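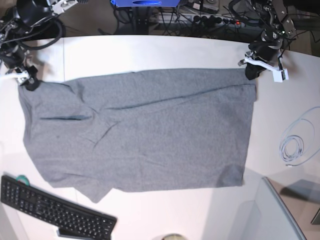 Gray cotton T-shirt on a white tabletop.

Dalen Wall-Mounted Drying Rack
Made by Lirnetti
Updated Jul 27, 2026

The Dalen is a fold-out drying rack that mounts to the wall of a laundry room, bathroom or covered porch. Closed, it lies almost flat against the wall. Open, it gives you 70 feet of hanging line across a set of steel rods, enough for one full load from most home washers.

The rack ships assembled. You need a drill, a level and a stud finder. Screws for wood studs are in the box. Anchors for brick or concrete are sold separately, and the right type depends on your wall, so ask at a hardware store if you are not sure what you have.

What it is made of

The frame and rods are steel with a white powder coat. The hinges are stainless steel. The end caps are gray rubber and can be pulled off and replaced. Replacement caps come in packs and fit the older Tanley rack too.

The coating holds up well to wet laundry, but it can chip if the frame is hit with something hard. A chip should be dried and touched up before it rusts. Any white appliance paint will do.

Size and weight limit

The Dalen is rated for 18 pounds of wet laundry, spread across the rods. That covers a normal load of shirts, underwear and towels that has been through a full spin cycle. It does not cover a soaked comforter or a rug. Heavy items should go near the wall, with lighter ones on the outer rods.

When the rack is open, leave enough room for a person to walk past it. Hold a piece of cardboard against the wall at the height you want before you drill. Most people mount it a little too high the first time. Shoulder height is right for shirts and pants. If you mostly dry sheets, go higher.

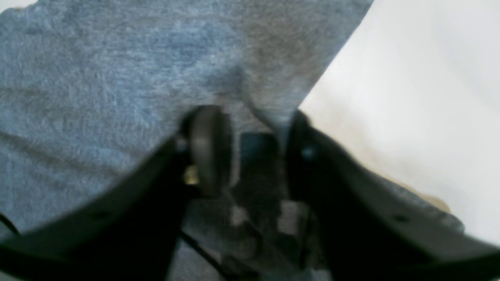 Anneli Laitinen

Drying knits and cotton shirts

Cotton T-shirts dry straightest when they are shaken out once and hung over two rods instead of one. The air gets between the layers and the fold line across the middle is softer. Turn dark colors inside out if the rack gets direct sun.

Do not use clothespins on the shoulders of a shirt. They leave small bumps that have to be ironed out. If you use pins at all, put them at the hem or under the arms.

Sweaters should not be hung. Wet wool and heavy cotton knits stretch under their own weight. The optional mesh shelf clips over the rods and turns the rack into a flat surface. One adult sweater fits at a time, or two for children.

Jeans go over the rods at the knee. Pull the pockets out first or they will still be damp when the rest is done.

Drying time depends on the room. With a window open or a fan running, a light load hung in the morning is usually dry by evening. In a closed bathroom it can take until the next day, and the room should be aired out to keep moisture off the walls.

Care

Wipe the rods with a damp cloth every few weeks. Lint and detergent collect on the underside and can leave a gray line on light clothes. Bleach and scouring pads will dull the coating.

Check the wall screws twice a year. If the frame moves when you open it, tighten them before you hang anything. A drop of light oil on each hinge takes care of squeaking. Wipe off the extra so it does not get on your laundry.

Dalen or Tanley?

The Tanley is the freestanding rack. It needs no tools and can be put in a closet, so it is the better pick for renters. It holds less and takes up floor space while in use. The Dalen costs more, but stays out of the way and does not tip. Both take the same mesh shelf.

Ordering

The Dalen is sold at the Tuststead store and through the Tuststead website. We received 300 racks in the current shipment, all in white. The black version is expected in August and can be ordered ahead. Your card is charged when the rack ships.

Unused racks can be returned in the original box. Once the rack has been mounted we can only exchange it for a defect in the frame or hinges. Keep your receipt and take a picture of the problem before you take the rack down.

In the box: rack, wall screws, drilling template, printed instructions.

Sold separately: mesh shelf, end caps, masonry anchors.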